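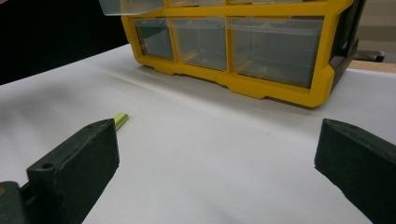
Page last changed: 18th June

Drawer tasks: first results from the hand-held gripper set

The Fonside group has finished its first round of training on small-parts storage. The task is to open one drawer of a parts organiser, put a small item inside and push the drawer shut. All of the training data came from people using a hand-held gripper with a camera mounted on it, and the arm itself was not used until testing.

Araba Fiadzo and Yaw Frimpong recorded 3121 demonstrations, of which 2000 were kept for training. Most of the rejected ones failed on camera tracking. The plain white work surface gives the tracker little to hold on to once the fingers are close to the organiser, and clear drawers make matters worse, as the yellow at the back shows through and shifts with the viewing angle.

The policy, Trosik, was then run on the arm for 100 trials with drawer and item chosen at random. It completed 49. Opening was the weak step – the fingers tended to close just short of the drawer lip and slide off. Once a drawer was out, placing the item rarely went wrong. Trials starting with a drawer already pulled out were scored separately and are left out of the figure above.

Ľudovít Mikuš has since changed the way depth is estimated near clear plastic, using the edges of the solid surround as the reference and ignoring the drawer fronts. Early runs look steadier, but there are too few to report.

The next round, planned for August, adds a second organiser with opaque drawers. Recording guidelines are on the Okari shared drive. Questions about the tracking filter should go to Yayra Agbeko.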